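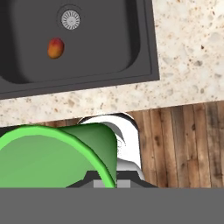
Notebook, June: trailing exit tests, Prereck build

Goal for this entry: find out why the stop line on the 15-minute chart disagrees with the same stop shown in the multi-period panel. Sylvie Arsenault reported it on the Fernon data. I reproduced it on the first try.

Setup: ATR length 70, multiplier unchanged from last entry, 1677 bars, long entries only. Fills at next bar open. Slippage off.

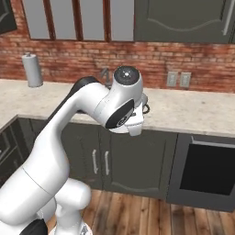 Run 1, panel reading the hourly bar while still open: 82 exits. Run 2, closed hourly bars only: 62 exits. The extra exits in run 1 all fall inside an hour where the low was later revised by the feed. So the panel repaints. The chart line does not, as it has been waiting for the close all along.

Fix is one line, shift the higher-period series back by one bar before the max() step. Checked by hand on three trades, stop levels match to the tick.

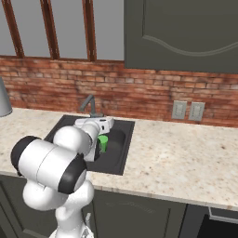 Cost of the shift: the stop reacts up to one hour later after a fast move. On the Cheng set this gave back more open profit on two trades. Leaving it. A late stop can be modeled, a repainting one can't.

Flerkon export still writes the stop column as text. Cast on import for now.

To do:
rerun with slippage on
short side
ask Sylvie which session template she used, my first bar starts 9:30 and hers may not
rename the old panel file so it doesn't get loaded again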